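From: Edmund Wróbel
To: Distgate sourdough and home baking list
Date: 26th August
Subject: Re: Rye starter going sour too fast

Rania Slaoui wrote:

> My rye starter is past its peak by lunchtime and smells like
> nail polish remover. I feed it every morning, equal weights of
> starter, flour and water. It was fine all spring. Do I throw it
> out and ask someone for a new one?

Rania,

Don't throw it out. What you describe is a hungry starter in a warm kitchen. Equal weights will do in cool weather, but in August the yeast gets through that much flour in a few hours and then sits there with nothing to eat.

Change the ratio first. I keep 14 grams of old starter and give it 40 grams of rye and 40 of water. If it still peaks too early, use cooler water or keep less of the old stuff. Give it three or four days before you judge it.

I shape on a stone-look top like this one, pale grey and green with some rust-orange in the veining, and dust it with rye flour as well.

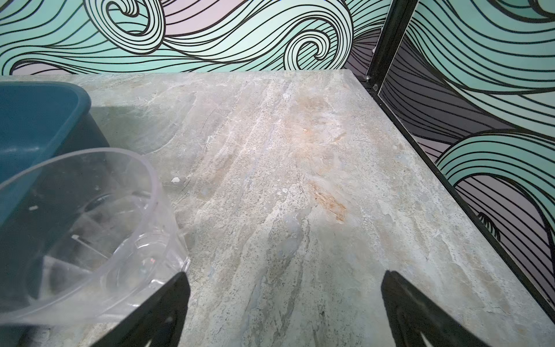

Zdzisław Tokarz wrote to me off the list that he disagrees about the water. He says cooler water only slows things for an hour, and that a stiffer starter makes much more difference. He uses half the water in summer and goes back to equal parts when the heating comes on. I haven't tried it with rye, only with white flour, where it worked well enough.

On flour – the Górecki whole rye ferments faster than the Drurkeo medium, at least for me. If you switched bags recently, that alone could explain the change. Write down which one you used, with the time you fed it and the time it peaked.

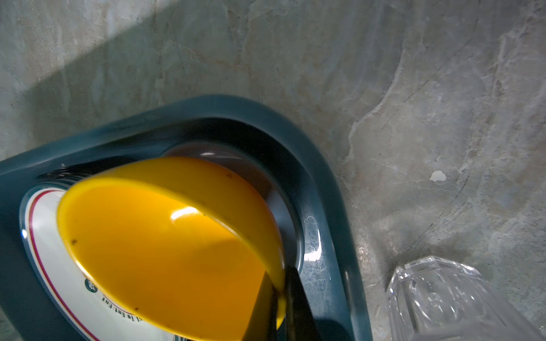
For a single loaf you don't need much equipment. I mix the levain at night, cover it with a plate and leave it on the coolest shelf. A plain round plastic bowl like the yellow-orange one is fine for that. Scrape down the sides so you can see how far it has risen.

Hakim asked about drying some starter as a backup. Spread it thin on baking paper, leave it until it snaps, and keep the flakes in a jar. I'll post my notes on that separately.

Edmund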